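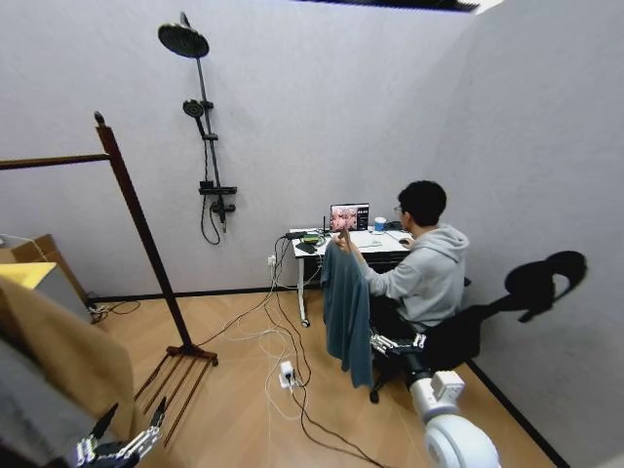 A wall-mounted shower set with overhead and handheld heads.

The Long Stay, Costed
How a month in one rented place changes the arithmetic of a trip

Most travel pricing is built around the short visit. Hotels quote by the night, airlines sell returns that fit a week, and guidebooks assume the reader will leave town by Friday. A traveler who stays for a month in one place is buying a different product, and the usual methods of comparing prices do not work well on it.

The starting point is the nightly rate, which should be ignored. What matters is the total charged for the stay, divided by the nights slept there, after every fee has been added. On the booking site Tarodo, a one-bedroom apartment in the port town of Jorkholm was listed in May at 109 a night. With the monthly discount applied, the cleaning fee spread over 30 nights and the service charge included, the same apartment came to a good deal less per night than the headline figure. A three-night booking in the same unit came to more than the headline figure, as the cleaning fee is fixed and does not shrink with the stay.

Discounts for long stays are set by the owner and vary widely. Some start at seven nights, more at 28. The threshold is worth checking before dates are fixed. A traveler who needs 26 nights may pay less for 28 and leave early, provided the listing does not bill utilities by the day. It is also worth searching the same unit with different arrival dates, as a month that straddles a holiday week is often priced at the higher rate throughout.

Utilities are the second item. Short rentals include them. Monthly rentals often do so only up to a cap, after which power is billed by the meter. In Jorkholm, where heating is electric and the spring is cold, several listings capped use at 500 kilowatt-hours a month. A guest working from the apartment all day can pass that figure without doing anything unusual. The cap is normally found under house rules, well below the price, and the rate charged above it is sometimes missing altogether. Ask for it in writing, along with a meter reading on the day of arrival.

Deposits deserve the same attention. A hotel holds a small sum on a card for a few days. A monthly landlord may hold several hundred for six weeks or longer, and if the deposit is taken in a foreign currency it will be converted twice, once on the way out and once on the way back. The loss is small on a steady currency and noticeable on others. A card with no foreign transaction fee removes part of it.

Transport passes favor the long stay more than any other item. The Parri card, which covers buses, trams and the harbor ferry in Jorkholm, is sold by the day, the week and the month. The monthly version costs the same as 13 day passes. A visitor who rides on fewer than 13 days should buy singly, and this describes many people who work from their lodging and go out mainly on weekends. The monthly card also runs from the first to the last day of the calendar month, so an arrival on the 15th gets half the value. The weekly card starts when it is first used.

Food is harder to model. The common claim is that a kitchen pays for itself, and over a month it generally does, but the first week is expensive. Oil, salt, coffee, dish soap and foil are bought in full sizes and partly left behind. Grellimport, a discount grocer with two branches near the Jorkholm tram depot, sells dry goods by weight, which reduces this waste. A record of one month's spending there, for two adults eating out twice a week, came to 348 for groceries. Almost a third of it fell in the first six days.

Laundry, phone data and luggage storage are minor, but they repeat. A machine in the unit is worth a slightly higher rent. Local data plans sold for 30 days are usually cheaper per gigabyte than travel plans, although some require a passport and a visit to a shop that closes at noon on Saturday.

Cancellation terms are the last point, and the most uneven. Many monthly bookings become nonrefundable 30 days before arrival, and after arrival the guest commonly owes the next 30 nights whether or not they are used. Where the plan is uncertain, two weeks on flexible terms followed by an extension agreed on the spot may cost more per night and still carry less risk. Extensions should go through the site that took the booking, so that the original terms and any insurance attached to them continue to apply.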